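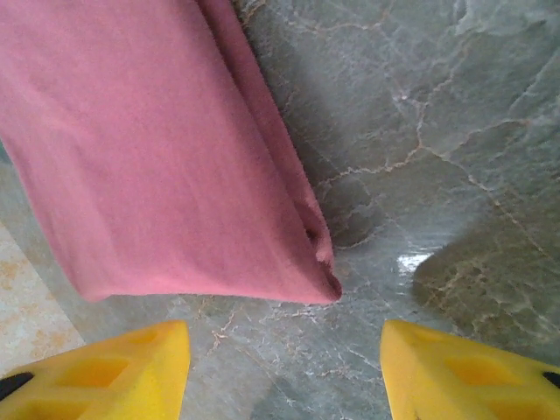 *Pink fabric, folded over along one edge.*

# Birby Training Area to Host Engineer and Supply Exercise in October

BIRBY – Up to 700 service members will train at the Birby Training Area in October during Exercise Hekitz, a field exercise for military engineer, transportation and medical units. Residents of Birby and Sala can expect convoy traffic, low-flying helicopters and one temporary road closure while the exercise is under way.

The exercise will focus on setting up a working camp at a site with no permanent buildings, then keeping it supplied by road. Units will put up 40 tents, run their own power and water, and build a 90-foot temporary bridge over the Cleltano River inside the training area boundary. The bridge will be taken down before the units leave.

"This is about the basic work that has to be in place before anything else can happen," said Georges Fakhoury, exercise director. "People need water, fuel, a place to sleep and a road that trucks can use. We want units to practice doing that on ground they don't know, with the equipment they would bring on a real deployment."

Exercise Hekitz was last held two years ago at a smaller scale and did not include bridging. Engineers surveyed the river crossing in the spring and again in late summer, when the water was at its lowest. The final crossing point is upstream of the old ford and cannot be seen from the public road.

## Convoys and road closure

Vehicles will arrive by way of the Sala highway and enter the training area through the north gate. Convoys will travel in small groups with gaps between them so that other drivers can pass. Most movement is planned between 9 a.m. and 3 p.m. to avoid school bus hours.

A total of 41 vehicles will take part, including fuel trucks, water trucks, flatbeds and bridge transporters. The bridge transporters are wide and will move with an escort vehicle in front and behind. Drivers who come up behind one are asked to stay well back and wait for the escort to signal before passing.

River Road will be closed to through traffic from the north gate to the Cleltano boat ramp while bridge sections are brought in and again when they are removed. Each closure will begin at 7 a.m. and end the same day. Residents who live on River Road will be let through at any time, as will mail carriers, school buses and emergency vehicles. The boat ramp parking lot will stay open and can be reached from the south.

Signs will be posted at both ends of the closure before work starts. The Birby Training Area has given the route and schedule to local fire and ambulance crews, and will call them directly if the schedule changes.

## Noise and aircraft

Helicopters will fly supply loads from the Sala airfield to the camp during daylight. Medical crews will also practice moving simulated patients by air on two evenings, with all flights ending by 10 p.m. Flight paths have been drawn to stay east of the river wherever weather allows, which keeps aircraft away from most homes and from the horse farms on Upper Sala Road.

No live ammunition will be used. Some units will use blank rounds and smoke near the camp, and smoke may be visible from the highway on calm mornings. Generators will run day and night, but the camp is far enough from the property line that they should not be heard in town.

Livestock owners who want advance notice of flights can ask to be added to the training area's call list. Those already on the list from the earlier exercise do not need to sign up again, though they should check that their phone number is current.

## Public access

The eastern trails and the picnic ground will close for the length of the exercise. The western trails will remain open from sunrise to sunset. Fishing will be allowed below the boat ramp but not above it, and boats may not go upstream past the marker buoys.

Hunters with permits for the Birby Training Area should use the western blocks only. Permits for the eastern blocks will be honored for an extra period after the exercise ends, and holders do not need to apply for the change. Gate staff will have a current map.

Civilian drones are not allowed over the training area at any time. Fakhoury said the rule matters more than usual during the exercise. "If a drone shows up, we have to stop flying until it's gone," he said. "That costs the crews training time, and it pushes flights later into the evening, when people would like some quiet."

## Local work and cleanup

Food for the first days of the exercise will be prepared in the camp's field kitchens. Trash removal, gravel and portable toilets will be supplied under existing local contracts. Service members will not be staying in hotels, although drivers and survey staff may stop for fuel and meals in Sala on their way in.

When the exercise ends, engineers will regrade the camp access road and reseed the ground on both banks of the crossing. An inspection of River Road will be made before the first convoy and after the last one. Any damage found will be repaired by the training area – this includes shoulders, culverts and mailboxes as well as the pavement. Property owners who notice damage should report it as soon as they can and, if possible, leave it as found until someone has been out to look.

## Information meeting

Fakhoury and members of the engineer staff will hold an information meeting at the Birby town hall at 6:30 p.m. during the week before the first convoy. Maps of the convoy route, the flight paths and the trail closures will be on the tables, and staff will take questions one on one as well as from the floor. The meeting date will be posted at the town hall and at the north gate.

Reporters who would like to visit the bridge site should contact the Birby Training Area public affairs office in advance. Visitors must show photo identification at the north gate and wear closed shoes. Hard hats and eye protection will be provided at the site.

**Media contact:** Public Affairs Office, Birby Training Area

**Noise, damage and livestock calls:** Range Control desk, Birby Training Area, staffed day and night during the exercise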